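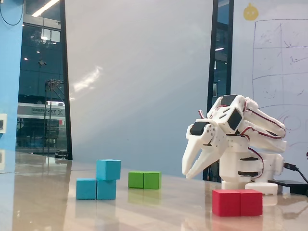

The elbow drop: your questions

I've had the same handful of emails over and over since I posted that the arm had gone floppy in the middle of a run, so I'm putting all the answers on one page. If you've got a Fimum on your desk and it's started sagging, twitching or flopping, start with the next two answers and come back for the rest with a cuppa.

My arm just dropped. What do I do right now?

Hands out of the way first! Then kill the power at the wall. Please don't try to catch it. I know it's a little plastic thing, but the fingers are pointy and a servo that has lost its signal can get it back half a second later and go straight to wherever it was last told to be. That's how I got a pinched thumb and a lovely purple nail that lasted most of October.

Once the power's off, support the forearm with one hand and fold it down gently onto the table. You'll feel the gears turning over and that's normal, so long as you go slowly. If you feel a crunch or a skip, stop there.

Can I just switch it off and on again?

You can, and it'll probably work, and that's exactly the trouble. I did it four times in one afternoon. Each time the arm came back up, behaved itself for a while and then let go again. If it drops once, leave it off until you've done the wiggle test (further down).

So what went wrong with yours?

A broken conductor in the elbow servo lead. The insulation was perfectly fine, which is why I stared straight past it for so long. Inside, most of the strands on the red wire had let go right where it bends. With the arm tucked up, the ends touched and everything was happy. Reach out low, as you do when you're going for a block near the front of the table, and the bend opened up, the servo lost power and down came the forearm.

I was running my usual colour sorting job, the red, blue and green blocks, and the first drop came on pick 207. I shrugged it off as a glitch. The second was on pick 435, and it took the end off one of the fingers.

Why there, of all places?

The leads run along the outside of the links, and at the elbow there's a loop to give them enough slack. Every pick flexes that loop. Tetsuya Sasaki went through my logs and worked out that the arm had done 1,381 picks on that lead before I finally pulled it, counting all the earlier jobs, and mine had also been zip-tied too tight by a certain person (me) so all of the bending was happening in one spot the width of a pencil.

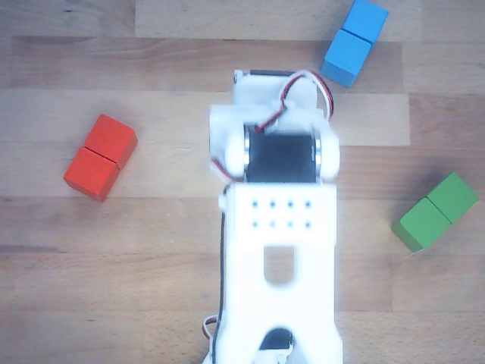 Photo: Fumiko Yagi

Is the loop meant to stick out like that?

Yep, some slack is good. You want a soft curve that opens and closes as the joint moves. What you don't want is a loop so big it can catch on something, or so small it goes tight at full reach. With the power off, move the elbow through its whole travel by hand and watch the wires the entire way. If they go straight at any point, let out some more.

And keep your blocks away from the loop side while you're testing. Fumiko snagged hers on a stack once and pulled the plug clean out of the servo.

How do I do the wiggle test?

You need a multimeter with a beeper, and somebody patient helps too. Power off at the wall, unplug the adapter, then:

1. Unplug the elbow lead at both ends.
2. Clip the meter across one wire, end to end. You should get a solid tone.
3. Bend the lead back and forth, working along a couple of centimetres at a time. Spend longest on the bit that lives at the joint.
4. Listen for any crackle or dropout in the tone.
5. Do the same for the other two wires.

A crackle means the lead is finished. Don't tape it, don't twist it back together. A new lead costs less than a sandwich.

I thought it was the servo. Could it be?

Could be! I thought so too, and bought one I didn't need. The way Yuto Chiba explained it to me is that a tired servo tends to sag and gets hot doing it, whereas a bad lead lets go all at once and comes back all at once. That matched mine to a T. If yours droops slowly with nothing in the gripper, have a look at the gears and the horn screw before you order anything.

The power supply is worth checking as well. Mine sits flat on the table next to the base and I'd been bumping the cable with my elbow for months, so for a good week it was my main suspect. It tested fine.

Did the software notice anything?

Not a peep out of it. My script only knew where it had told the joint to go, so as far as it was concerned the elbow was up and all was well, and it carried on trying to close the gripper on thin air. Konrad Brunner has since written me a check that pauses the job if the wrist camera sees the table where it should be seeing a block. It's a bit jumpy (it stopped twice for a shadow) but I'll take it.
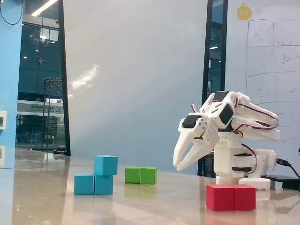

Gripper open over the table, with the two reds in front and the blues and greens further back.

What did you change?

I swapped every lead on the arm, even the good ones. The ties are looser and further from the joints. I cut the speed for any low reach to 400 in the config, and I do a slow lap of the joints by hand before each session. The power board now sits where I can reach its switch without leaning across the arm, and I should have done that on day one.

Is it safe to have kids around it?

My nephew loves it and he's allowed to set up the blocks, but only with the power off. When it's running he stands back past the end of the table. Safety glasses went on the list after the fingertip broke, as the bit that snapped off ended up on the other side of the room.

Can I get the longer leads you used?

Mine came from Takeshi Nomura at Iwasaki in Lallstead, who crimps them to length if you ask. Tell him it's for the elbow and measure with the arm fully stretched. The ones in the Trandum spares kit will fit the wrist but they're too short for anything higher up, so don't do what I did and open the packet before measuring.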